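Chapter 7
Choosing a Simulation Kit for Gripper Work

Learning goals

After reading this chapter, you should be able to read the offer sheet for a simulation kit, compare two licenses on equal terms, and judge whether a rendered view is good enough for the task you have in mind.

7.1 What is being sold

A simulation kit is usually sold as three parts: a library of gripper and arm models, a set of surfaces and objects, and a program that renders what a camera mounted near the gripper would show. Buyers tend to study the first part closely and pass over the other two. The review that Salamatu Agyeman prepared for the Sermont training center is used throughout this chapter as a worked case. It covers two products, the Voveo Starter Kit and the Ernari Classroom License.

The Voveo kit comes with 1,301 surface and object models and can be installed on 20 machines. The Ernari license covers 70 machines but has a smaller library, and new models must be ordered one at a time. The Sermont center taught evening classes on its own computers and had little need for the larger number of seats. The review therefore gave more weight to the library – a choice that another school might fairly reverse.

7.2 Judging the rendered view

Two-finger grippers are the usual test. A reviewer should look at how the pads take the light, whether rough and smooth surfaces can be told apart, and whether the space between the fingers remains easy to read.

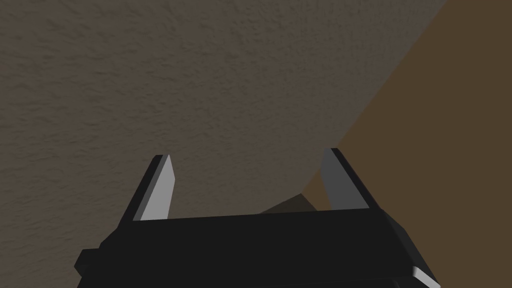 The two pads differ in brightness, and the stippled surface is distinct from the smooth brown one beside it.

7.3 Reading the license terms

Support periods, upgrade fees, and limits on classroom copying are seldom set out on the first page of an offer. Begin with the renewal clause, and note the date on which the quoted price expires.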